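How to Oil a Wooden Board Without Buying Anything Silly

Updated 2025-05-14

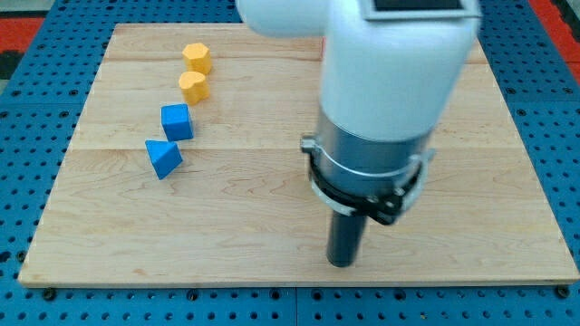

Most advice about board care comes from people who sell oil. I read a lot of it before I did my first board, and I followed it, and the board came out sticky and smelled like a paint shop until July. What follows is the method I use now. It is duller than the ones in the videos.

What you need

Food-grade mineral oil from the drugstore. An old cotton T-shirt. A sheet of 220 grit sandpaper. A rack, or a few bottle caps to stand the board on.

You will be told you need a conditioner, a cream, a finishing wax and a special pad. I tried the Vinora cream, which costs 11 dollars for a very small tin, on one half of a board and plain mineral oil on the other. After two months of bread and onions I couldn't tell the halves apart, and neither could Concetta Testa, who cooks for a living and has no patience for any of this.

Step 1. Wash it and leave it alone

Warm water, a drop of dish soap, a quick scrub on both sides. Stand the board on edge so air gets to both faces and leave it overnight. Plenty of guides say an hour is enough. Maybe in a desert. Damp wood won't take oil properly and you'll think the oil is at fault.

Skip the lemon and salt unless there's a smell you want gone. It does help a bit with garlic. I've seen no sign that it "draws out bacteria," and the people who repeat this never say how they checked.

Step 2. Sand only if it feels rough

Run your palm across it. If it's smooth, go to step 3. If it feels fuzzy, sand lightly along the grain, wipe with a barely damp cloth, let it dry and feel it again. On a board glued up from several strips, go easy at the seams. If a seam has opened enough to catch a fingernail, oil won't close it – that's a job for glue and clamps.

Step 3. Oil it

Pour a puddle the size of a large coin and rub it out with the cotton. Add more until the whole face looks wet. Do the back too. People leave out the back, and then they wonder why the board cups. Don't forget the ends, where the grain is open and drinks the most.

Do you need to warm the oil? Aldo Rizzi swears by it. I've done it both ways and got the same board.

Step 4. Wait, then wipe

Leave it for 90 minutes. Some pages say 24 hours, and I don't see what the other twenty-odd are for. Wipe off everything that hasn't soaked in, and wipe harder than feels necessary – leftover oil is what makes a board tacky. A brand-new or very dry board should get a second coat the next day.

What about olive oil?

No. Cooking oils can go rancid in the wood, and this is one warning I believe, having smelled it. Walnut oil does dry, slowly, but keep it away from anyone with a nut allergy.

How often?

"Once a month forever" is a nice schedule for the oil company. Flick some water on the board. If it beads, put the bottle back in the cupboard. If it sinks in and leaves a dark patch, oil it once the board is dry. Mine gets done a few times a year.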